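The Flulley Tabletop Practice Kit, with the Ovari house rules handbook

If you have a two-handed robot and a table, you already have most of what you need to get into trouble, and we say that with love! The Flulley kit grew out of our own long afternoons at the bench, when we kept borrowing dishes from the kitchen and arguing over who had moved the tape marks. So we put together the set we wished we'd had, and we wrote down the rules we'd ended up following, and the two go out the door together in one carton.

The rules part is the handbook. Mỹ Lý wrote most of it, Nghĩa Phan cut it down (it was a good deal longer, believe us) and it's now 20 pages with a spiral binding so it lies flat next to the machine. You can buy it by itself, but the objects and the book refer to each other all the way through, and we think they're happier as a pair.

## What comes in the carton

- Round glazed plates with raised rings
- Small box-shaped objects with rounded edges, for placing and lifting
- Floor tape and table tape, in two widths
- The Ovari handbook, 20 pages, spiral bound
- A pad of 200 run sheets, one per session
- A laminated card with the start and stop rules, to hang where the operator sits

Total weight packed is 244 ounces, which is heavier than people expect. Please lift it from underneath.

## The rules we use ourselves

Everything in the handbook is meant for small rooms with one robot and one or two people. It doesn't replace your manufacturer's manual or whatever safety standard applies where you work, and if either of those is stricter than we are, follow the stricter one. With that said, this is the short version of what the card covers.

**Before power.** Walk all the way around the table. Check that the stop button is within the operator's reach from the seat, then press it and make sure it latches. Look at every cable at the wrist and elbow with the arm in its most stretched pose – a loop that hangs nicely at rest can pull tight at full reach. Tug each wrist clip gently with two fingers.

**Clearing the table.** Only the objects for the session go on top. Phones, coffee, screwdrivers and the lid of the carton all live somewhere else. If you've pushed two tables together, keep the work on one of them, and tape over the join if you must cross it, because even a small step between tops can catch a fingertip on a low sweep.

**Starting pose.** Hands open, one on each side of the object, palms facing in, and nothing touching. We're fussy about this one. A run that starts from the same pose every time is easier to compare with the last run, and it's also much easier for a tired person to notice when something is off.

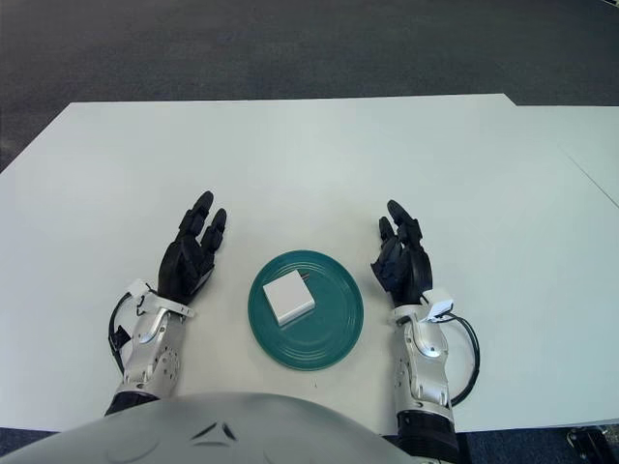 **Why do we ask for a plate under the object when the table would hold it just as well?**

The rim gives everybody the same boundary to talk about. "Inside the plate" is a rule a new operator understands in a second, and an object that ends up outside it is a miss, with no discussion needed afterward. Glazed plates are also easy to wipe clean between sessions.

**People in the room.** One person runs the robot and one person may watch, from behind the floor tape. The watcher can call a stop for any reason at all and doesn't have to explain it until the hands are still. Châu Tăng insisted that this go on the card in the largest type, and it did.

**Reaching in.** Never while the arms are powered, including for the tiny nudge you're sure will take half a second. Stop, wait for the status light your machine uses, reach in, step back, say "clear" out loud, then resume. It feels silly for the first day or so and then you'll find yourself saying it in the kitchen.

**Writing it down.** Each run sheet has room for the start pose, the object, the result and anything strange. Write down the strange things even when the run went fine! A finger that clicks, a cable that has crept around the forearm, a shell that feels warm near a joint – those notes are worth far more in March than they seemed worth on the afternoon you made them.

## Fit and sizes

The kit suits humanoid upper bodies and pairs of arms with jointed hands or simple grippers. The layout in the handbook assumes a rectangular table, and you'll want one light in color with a dull finish if your robot depends on head cameras, as shiny tops can throw glare back up. Carpet is fine underneath as long as the table doesn't rock. Roll chairs well back before you start and leave them there.

For larger rooms, the Musar add-on has extra floor tape and a second card for the door. The Trình refill is a fresh pad of run sheets and nothing more, and it's three-hole punched now, after several of you wrote in to ask.

## Ordering and small print

The full kit is item 513. The handbook, the Musar add-on and the Trình refill are each listed separately on the order form. Plates that arrive chipped are replaced free; just send a snapshot of the plate and the carton it came in. We can't take back opened run sheets.

Thiện Ngô packs the orders and Khoa Phùng answers the mail, every day but Sunday. Send Khoa your table size and the reach of your arms and he'll sketch you a tape layout at no charge. He likes doing them, and he'll probably ask where your stop button is.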